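工单 49
标题:桌面小件老往左边滚+花盆底下一圈印子+围边缝里掉渣
提交人:Natanael Coutinho
处理人:Cristóvão Neves(Perkgate 售后)
产品:Elance 围边工作台,浅色木面,深色围边
开单:2019-05-19
优先级:中
状态:处理中 → 待客户确认 → 部分关闭(见最后)

【客户描述,原文粘贴】

你好,赶时间,简单说。

桌子是 Honorato 那边帮忙转过来的,1月装的,装的时候没问题,至少没人说有问题。现在三件事:

一,桌上放小东西会自己跑。圆的最明显,放中间,手一松,慢慢往左前方走,走到围边停住。长条的横着放也会滚,竖着放没事。我们这张桌就是摆小件用的,摆好一转身全歪了,很烦。

二,左边放了盆花,带小白花那种,叶子很多。花盆挪开之后木头上有一圈印,颜色比旁边深。擦不掉。用湿布擦了,又用干布擦了,又用湿布擦了。还在。

三,围边跟桌面之间有条缝,里面全是渣,土、碎叶子、小枝子。吸尘器吸不出来。刚擦干净,一搬东西又往外掉。

能不能换桌面?不能换的话告诉我怎么弄。尽快,谢谢。

另外说明书找不着了,有没有电子版。

【处理人回复 1】

Natanael 你好,收到。

换桌面先别急,换一次要把围边全拆下来,你那边得停用,不划算。先排查。

麻烦先回答几个:

- 桌子底下地是平的吗?垫过东西没有?
- 搬动过没有?整张搬还是拖的?
- 滚的方向每次都一样?把桌上别的东西挪开也一样?
- 花盆底下有没有托盘?浇水是端走浇还是直接在桌上浇?
- 印子摸上去是凸的、凹的还是跟旁边一样平?
- 缝有多宽?塞张纸能进去吗,能进几张?

说明书我让资料组找,旧版的,可能要等等。

先别用酒精擦,也别用洗洁精泡。上次有个客户用钢丝球,后来没法救了。

【客户回复】

地是灰的那种硬地面,看着平。没垫过。

搬过。从窗那边拖到现在位置。对,是拖的。

方向一样,都往左前。

花盆没托盘。直接在桌上浇。(我知道。)

印子摸着是平的,边上有一点点毛。

缝,左边宽右边窄。左边塞尺量 2 毫米,右边纸都塞不进。

【处理人备注,内部】

左宽右窄+往左滚+拖动过,八成是左前腿的调节脚拖的时候转进去了,桌子整个往那边沉,围边被带歪。印子是水印,浇水漏的,不是霉。缝里的渣跟缝宽有关,缝收回去渣自然就少。

三件事其实是一件半。

顺序要紧:先调平,再清缝,再收围边,最后处理印子。反过来做等于白做。以前那张单就是先把围边收死了,调平的时候又绷开,还得重来。

跟 Destov 确认过围边配件有现货,要是螺丝滑了可以直接寄,先不寄。

【处理人回复 2】

好,基本有数。按下面做,一步一步来,不要跳。

第一步 清桌面

把小件全收起来,找个盒子装。花也搬走,放地上,盆底垫块旧毛巾。桌上不要留东西,不然水平仪放不准。

第二步 调平

水平仪先横着放中间,记一下气泡偏哪边。再竖着放,再记一下。然后斜着放一次,从左前到右后。

没有水平仪用手机也可以,手机壳摘掉,镜头凸出来的那种手机不行,会翘。

蹲下去看左前腿,底下那个调节脚,应该比另外几个缩进去得多。往外拧,拧一点看一次。不要一口气拧到底。一个人拧,另一个人把桌角稍微往上托,不然压着拧不动,硬拧会伤螺纹。

调完四个角按一遍,哪个角按下去会动就再调哪个。

第三步 试滚

拿你们平时用的圆的,放正中间,放三次。不走就算好。走的话看往哪走,回第二步。

先做到这里,回我,后面的我再发。后面的先发给你你肯定一起做了 :)

【客户回复】

你猜对了我本来想一起做。

调平做了。左前脚缩进去好多,拧出来了。气泡横着在中间,竖着差一点点,我又调了后面一个,好了。

试滚:圆的放中间,三次都没动。长条横着放也没动。可以。

但是放在左边靠花盆那块,还是会走一点,往花盆那圈印子的方向。就那一块。别的地方都不走。

另外按角的时候左后角有咔一声,响过一次之后就不响了。要紧吗?

【处理人回复 3】

咔一声应该是围边那一段归位了。缝现在再量一下,左边还是 2 毫米吗?

左边那一块还走,木头吃过水,印子那一圈可能比旁边略高或者略低,手摸不出来。拿把直尺立着压上去,对着灯看,尺子底下漏光不漏光。

【客户回复】

左边缝小了,纸能进去两张,第三张进不去。

直尺看了。印子那圈边上漏一丝光,圈里面不漏。所以是圈里面高?还是边上低?看不懂。反正不平。

【处理人回复 4】

圈里面高。木头吃水胀了。还没干透的话不要磨,磨完干了会变成坑。

先晾。花别放回原位。房间里湿度多少?有表的话看一眼。要是一直在 49 以上就多晾一阵,低一点就快。风扇可以吹,别用电吹风,热风吹木头会翘,到时候就不是一圈的事了。

晾的时候把缝清了。

第四步 清缝

吸尘器那种扁嘴进不去,正常。用法:

- 找张硬一点的卡纸,名片就行,对折,折的那边朝下,从右往左沿着缝推。右边窄,从窄往宽推,渣会自己聚到左边。
- 聚到左边以后,用软毛刷往上挑。牙刷不行,太硬,会把渣压实。
- 碎枝子卡住的,用竹牙签横着拨。别用金属的,围边是深色,划一道就看得见。
- 最后扁嘴吸尘器贴着走一遍,这时候才有用。

土如果结块了,先别弄湿。湿了变泥,泥干了跟水泥似的。拿刷子干刷,刷松再挑。

刷下来的渣直接倒掉,别吹,吹了又进去了。

【客户回复】

清了。渣挺多的,装了小半个纸杯。土、枯叶、小枝子,还有一颗不知道什么种子。从左边挑出来的最多,花那边掉的。

右边很干净,几乎没有。

围边上面也擦了,灰很厚,原来围边是深色的不是灰的。

湿度表显示就在 49 上下晃。算高吗。

印子颜色浅一点了,还看得到。

【处理人回复 5】

卡在线上,不算高也不算低。再晾一晚上吧,明天再用尺子看。

第五步 收围边

等尺子底下不漏光了再做这个。

围边底下有一排螺丝,从桌子下面往上看能看到。先全部松半圈,不要拆下来。然后从右往左一颗一颗收,每颗收到有阻力就停,不要拧死。收完一遍再从左往右走一遍,这次收紧。手动螺丝刀,别用电动的,电动的力气收不住,会把木头顶起来。

板厚 19 毫米,原装螺丝是配好的长度。哪颗掉了千万别随便找颗长的补,会从桌面穿出来。缺了跟我说,我让 Destov 寄。

收完再塞纸试,左右应该差不多,一张能进、两张进不去最好。完全塞不进也不好,木头要留一点活动的余地。

第六步 印子

干透才能磨。砂纸 400 目,只要这一种,别的不用买。包在一块小平木头上,顺着木纹走,不要打圈,不要横着来。轻轻的,走几下就用干布抹掉粉看一眼。磨到手摸不出边就停,颜色还剩一点没关系,上一遍木蜡油会盖掉大半。

木蜡油薄薄一层,布擦上去,过一会儿用干净布把多的擦掉。当天不要放东西。布用完摊开晾,别团着扔垃圾桶,会自己发热。这条是安全要求,一定照做。

磨的时候离围边远一点,贴张美纹纸。

【客户回复】

螺丝缺一颗。左前方那颗,孔在,螺丝没有。地上找了没找着。难怪左边缝大。

别的都收好了。除了那颗,左边塞纸一张能进、两张进不去。缺螺丝那一小段能进两张。

印子还没磨,砂纸没到。

【处理人备注,内部】

已通知 Destov 寄原装螺丝,一颗主用一颗备用,走普通件。

拖的时候掉的可能性大。下次说明书里把“请勿拖动”挪到第一页,现在在倒数第二页,没人看得到。提给资料组。资料组说知道了。上次也说知道了。

【处理人回复 6】

螺丝寄了,多给你一颗。先用着没问题,那一段别往上靠重物,也别拿围边当把手抬桌子。

砂纸到了之前花盆可以放回去,但要垫东西,而且不要压在印子上。往旁边挪一点就行。最好垫软木垫或者带沿的托盘,沿要比盆底大一圈。浇水端走浇,浇完等不滴了再端回来。端不动就换小一点的壶,少量多次。

左边叶子多,往桌外垂一点没事,往桌里垂的要定期修,掉下来的碎叶碎枝都是往缝里去的。每周把盆转半圈,免得一边长太猛。

【客户回复】

螺丝到了,装上了。左边那段也好了。

砂纸也到了。磨了,顺木纹,没打圈(一开始打了一圈,马上停了)。摸不出边了。颜色还有一点浅浅的。油上了一遍,晾过了,好多了,不说看不出来。

花端回去了,还在左边。小件也摆回去了,先摆着试几天,故意没排整齐,横的斜的都有,看会不会跑。
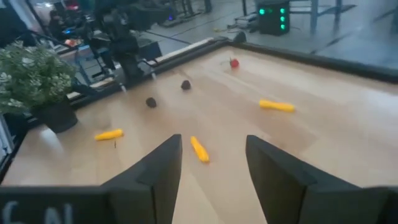

试滚又做了一轮,中间、右边、靠后都放过,圆的没走。左边靠花那块也放了,松手以后没走,拿手指轻轻碰一下会走一小段然后停,这个正常吧?

另外有几个新问题,不急:

1)擦桌面平时用什么布。我们现在用厨房那种,掉毛。

2)小件要不要在底下贴东西防滚。有人建议贴毛毡点,我觉得难看。

3)木蜡油多久上一次。

4)土还是会掉,少多了,但桌上还是隔三差五有深色的像碎枝子的东西。有没有办法一劳永逸。

【处理人回复 7】

碰一下走一小段正常,圆的嘛。自己不走就行。

逐条:

1)超细纤维的,别太厚。微湿,拧到不滴水,擦完马上干布跟一遍。顺木纹擦。围边那一圈单独用一块布,里面带土,别拿擦过围边的布回头擦桌面,土里有沙子,会拉毛。两块布颜色分开,省得拿混。

2)不用贴。桌子平了就不需要。真要防就用收纳的办法,不用的时候收盒里,要用再摆出来。贴毛毡还会粘灰,撕下来留胶,胶比水印难弄。非要贴的话先拿一个试,放一周看桌面有没有印。

小件收之前擦一下,沾了油或者土的单独放。那种小红的带绿顶的,绿的那头容易夹灰,用软毛刷过一下再放盒里。黄的长条擦一下就行。深褐色圆的我没有特别的建议,跟别的一样擦。

3)看用得多不多。摸着发涩就上,平时半年看一次。不要因为闲着就上,上多了会粘,粘了又挂灰。上之前缝里先清一遍,不然油跟灰混一起,那个真的很难清。印子那块可以比别处先上,薄一点。

4)没有一劳永逸。盆面铺一层粗一点的铺面石能少掉土,叶子该掉还是掉。每天收工拿软刷从后往前带一下,手掌接着,花不了多少功夫。别等一周攒一起。见到碎枝子随手捡掉,别往围边推。大家都喜欢顺手往边上一推,推着推着就都进缝了。

【客户回复】

往边上推那个说的就是我们。

铺面石买了。托盘换了带沿的,深色盆放进去刚好,大小我量过才买的,第一次买的那个小了退掉了。

还有,同事问桌子能不能再往墙那边挪一点,地上有线,过人老绊。

【处理人回复 8】

可以挪。规矩:

- 桌面全清空,花端走,小件收盒。
- 两个人抬,抓桌面底下的横梁。不抓围边。
- 抬起来走,不拖。一寸都不拖。
- 放下以后重新调平,四个角按一遍,试滚一遍。哪怕只挪了一点点也要做。
- 地上的线先理好再挪,别让桌腿压着线。压着线桌子也不平,这个很多人想不到,调了半天脚,结果底下压根线。
- 挪完过一两天再量一次缝,围边有时候要过一阵才显出来。

桌边跟墙留出一只手能伸进去的距离,后面要擦围边外侧。贴死了里面会积灰,夏天还闷。

【客户回复】

没挪。想了想先理线。线贴地走了一遍,用理线扣扣上了,现在过人没事。桌子就放这儿吧。

说明书收到了,扫描的,有两页是歪的,能看。目录页码跟正文对不上,你们改一下。

【处理人备注,内部】

页码对不上的事转资料组。

本单处理结果汇总,给接手的人看:

滚动:原因左前调节脚缩入。调平后试滚正常。关闭。

缝隙掉渣:原因围边左段松+缺螺丝一颗。已补。清缝方法已告知。关闭。

水印:晾干、400 目顺纹轻磨、木蜡油一遍。客户说不说看不出来。颜色残留属于正常,不算遗留。关闭。

竖向微差:客户自己调了后面一个脚,没记是左后还是右后,下次上门顺便看。保留。

左后角咔声:只响过一次,之后没再出现,没查。保留观察,再响就拆左段看卡扣。

另外:客户开始要求换桌面,现在没再提。不用主动问。要是再提,先看尺子漏不漏光,不漏光不换。

Honorato 转过来的同批桌子还有,装的时间也是1月,建议挨个打电话问一句有没有拖过。问法注意,不要问“有没有拖过”,问了都说没有。问“原来放在哪,现在放在哪,怎么过去的”。

【客户回复,补】

忘了说,备用那颗螺丝我用胶带粘在桌子底下左前腿旁边了,免得丢。来人修的话别当垃圾撕了。

还有木蜡油罐子盖子粘住了打不开,有招吗。

【处理人回复 9】

盖子:罐口泡热水,泡一会儿,垫块橡胶垫拧。还打不开拿勺柄沿边轻轻撬一圈放气。以后用完擦干净罐口再盖,垫一层保鲜膜。

螺丝位置记下了,写进单里了。

单子先转部分关闭,左后角再响直接回这张,不用新开。

Cristóvão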